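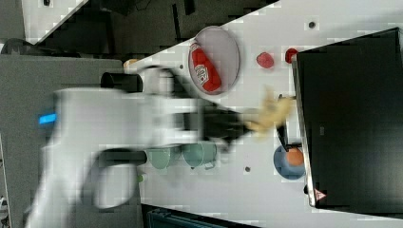 Mondholm short film weekend: who's going, and what's up with the silent block?

ferrywheel
Posted January 13, 2020

The lineup is up and I'm so excited I read it standing in the kitchen with my coat still on. Two nights at the Sustis again, 300 seats, same red ticket booth. The one I care most about is Sinan Saraç's new one, Thammasiri, which runs 54 minutes. I know, that's long for a short film weekend, but they've given it the whole second half of Saturday and I could not be happier. I saw his lighthouse piece last time and went around talking about it for a week.

What I wanted to ask: did anyone else notice that the silent block has live music this time? The program says piano and "small percussion." I love this idea. Has anybody here heard the Namell duo play along to a movie before?

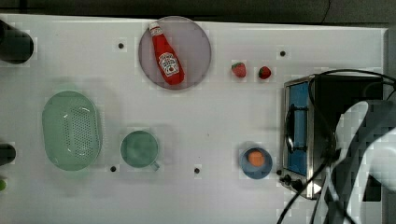
Ketchup on the plate, toaster oven off to the right.

oldreel_jo
Heard them in September at the library hall. They're wonderful! The drummer mostly uses brushes and something that sounded like a box of buttons, and there was a chase through a train yard where the whole room leaned forward. Go, go, go. Sit on the left if you can, the piano is on that side and you can watch her hands.

I'm less sure about Thammasiri. A short film weekend should have short films. You could fit a whole block of student work into that slot and those kids have nowhere else to show on a big screen.

ferrywheel
I get that, I really do, but the student block is still there, Friday at 8. It's the block after it that got moved. And where else around here would a 54 minute movie ever play? Too short for the regular theaters, too long for the online contests. It's a lovely awkward length and I'm glad somebody is making room.

marzipan_dept
Friday at 8 is the worst slot though. Half the parents are still looking for parking. Last year the first two films played to people climbing over each other with popcorn.

Having said that, I'm coming both nights and I've already talked my sister into it. She thinks she doesn't like subtitles. We'll see!

oldreel_jo
Seat her in the middle, far enough back. The Sustis screen is low and if somebody tall sits in front of you the bottom line is gone. I missed most of a Danish comedy that way. Laughed anyway, everybody else was laughing.

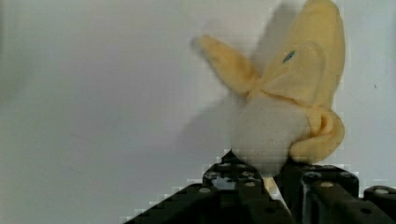
tinyusher
Jo, they could fix that so easily by putting the subtitles a little higher in the picture. I asked at the box office and was told it's up to whoever sends in the film, so each one comes the way it comes. Thammasiri has them burned in, pretty large, white with a dark edge. I've seen the trailer four times now and had no trouble with any of it.

And I'm with ferrywheel on the length. The trailer is mostly one long walk through a market before sunrise and you can tell it needs the time. Cut that down to fit between two other films and you'd ruin it.

oldreel_jo
I never said cut it. I said show it some other night. The Sustis is dark most Tuesdays.

marzipan_dept
A Tuesday in January? Jo. You and I and the projectionist.

ferrywheel
I would go on a Tuesday. I would go on a Tuesday in a snowstorm. But a full house is part of it for me, when the lights go down and you can hear all those people stop rustling at once. A movie this quiet needs that more than a loud one does.

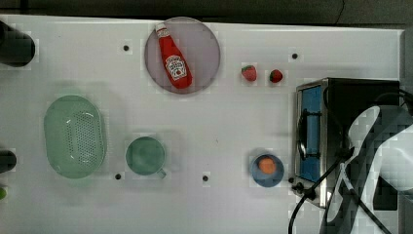
Anyway, back to the practical stuff. The two-night pass gets you into both evenings but you still have to pick up a paper ticket for the silent block, at the side door, and those went fast last time. I'm planning to get there an hour early on Saturday with a thermos. If anybody wants to stand in line together, I'll be the one in the green hat.

tinyusher
Count me in for the line! Does the pass cover the talk afterward? The program just says "conversation with the director" and gives no room.

ferrywheel
It's in the lobby, standing room, open to anyone with a stub. He stayed a long time last year and answered everything, even the man who wanted to know about the boat.

oldreel_jo
Fine, I'll come for the duo and stay for your 54 minutes. If it's as good as the lighthouse one I'll say so in this thread.

marzipan_dept
Saving you an aisle seat, Jo. Left side.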